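Picking arm at our returns depot – what happens to the people?
Asked 7 Apr 2022

Our place in Annan is getting a KUKA picking cell for mixed returns. Two of us sort that bench now. Management says we'll be "freed up". Freed up for what?

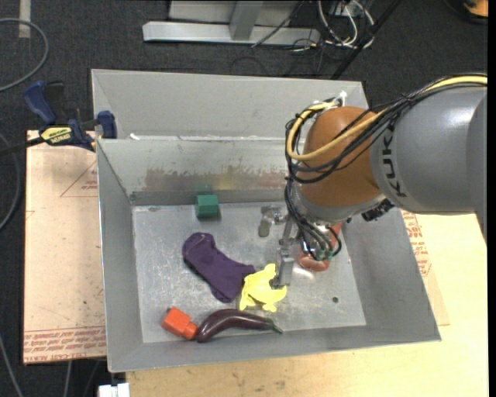

Gravden put one in at Trultosstead, where I work, and my job went from picking to minding. I do 155 totes a shift instead of 80, and most of my day goes on whatever the arm sulks over. Hard shapes are fine. Anything like that purple sock, lying flat on bare metal next to a toy frog, is where you still earn your wages. Ask now who gets trained to clear faults – it paid me an extra 800 a year.

Second answer:
Same here, minus the money. You'll miss the chat more than the lifting.

Third answer:
Join a union.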